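Jan 3, 2022

Back at the desk, back on the Vudlow mobile build, and of course the very first thing I did was lose a whole morning to the rewarded video bug. So, notes while it's all still fresh (and so I stop re-finding the same stuff every week!).

The short version: you fail a level, you get the "watch a clip for an extra throw" button, you tap it, the music ducks like a clip is going to start... and then you're sitting there looking at your own failed level. No clip, no extra throw. The retry button works beautifully, thanks very much. I got it on 16 out of 49 tries on the old tablet and not once on my own phone, which made me think it was a memory thing. It isn't, or not only. If I sit on the fail screen for 19 seconds or more before tapping, it goes wrong every single time, on the phone too. So the clip we preloaded is going stale and Unnithan (the ad plugin, for anyone reading this who joined after August) still tells us it's ready.

What I tried:

- asking for a fresh clip as soon as the fail screen opens: better, still breaks if you dawdle
- asking again on tap, with a little spinner: works, but the spinner feels long on bad wifi
- giving the player the extra throw anyway if the clip doesn't show up: my favorite, and I'm going to argue for it

That last one is two lines of code. If we can't show the ad, that's our problem, and the player shouldn't have to start the level over because of it. I've had that happen to me in other people's games and I've deleted them on the spot.

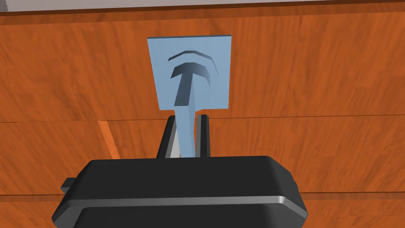 Level 400 is still the one everybody complains about in the Mokmont beta, and I'm with them. The last block falls if you breathe on it or doesn't fall at all, depending on the frame rate. I lowered the bounce and made the blocks a bit heavier and it settled down, though now the opening shot feels like throwing a potato. The other thing is the backgrounds, which I keep putting off. Our wood has the same trouble as the big orange-brown wooden surface behind that light blue plate: lots of reddish grain, a bit blurry, and once your eye catches the texture repeating it won't let go. On a phone screen you get away with it. On a tablet, no way. I want to try a second grain layer at a different scale before anyone repaints anything.

Sound: the cork pop on a three-star finish plays twice if you skip the star animation. Easy one, the skip fires the same event again. Fixed on my branch, not merged yet.

Also the Radach skin pack shows up as "owned" on a brand new account until you restart the app. I can't tell if that's the store cache or our save file. Wiped both, it went away, so I learned nothing. Next time wipe one at a time, dummy.

Still to do: the slow wifi test with the spinner, the same build on the old tablet with sound off, and put the free throw change up for review with the numbers from this page.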